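Filmabend daheim: Tipps für Leinwand, Beamer und alte Filmrollen

Kurz zusammengeschrieben, weil ständig Mails dazu kommen. Stand 29.6.20.

1. Leinwand säubern
Nur trocken. Weicher Pinsel, von oben nach unten. Bei Flecken lauwarmes Wasser, ein Tropfen Spüli, tupfen -- nie reiben. Glasreiniger geht gar nicht, gibt Schlieren die man bei jeder hellen Szene sieht.

2. Beamerfilter
Alle 4 Wochen raus damit und absaugen, kleinste Stufe. Im August öfter, da steht bei uns das Fenster offen und der ganze Blütenstaub zieht rein. Lampe bei mir nach 3.000 Stunden getauscht, war schon ziemlich gelb. Vorher abkühlen lassen!

3. Ton
Lautsprecher nicht direkt aufs Regal. Filzgleiter drunter oder ein Stück alte Yogamatte, dann scheppert nichts mehr. Kabel mit Klettband bündeln, Stromkabel extra.

4. Alte Stummfilme auf Super 8
Riecht die Dose nach Essig: sofort von den andern trennen. Kühl und trocken lagern, Rollen liegend. Zum Abwischen fusselfreies Tuch, ich nehm die von Floltimix. Baumwollhandschuhe anziehen. Klebestellen vor dem Abspielen prüfen, reissen gern.

5. Ablage neben dem Sofa
Holztisch, tiefe Schale drauf, fertig. Fernbedienung und Brillen rein, dann sucht keiner mehr im Dunkeln. Uhr ablegen, wenn das Zifferblatt leuchtet.

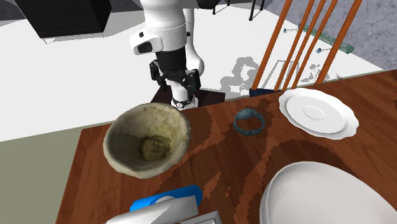 6. Popcorn
Topf mit dickem Boden, Öl, drei Körner zur Probe. Wenn die platzen, den Rest dazu, Deckel drauf, rütteln. Salz erst am Schluß und ganz fein mahlen, sonst fällt alles nach unten. Fettflecken im Polster: Kartoffelstärke drauf, über Nacht liegen lasen, absaugen.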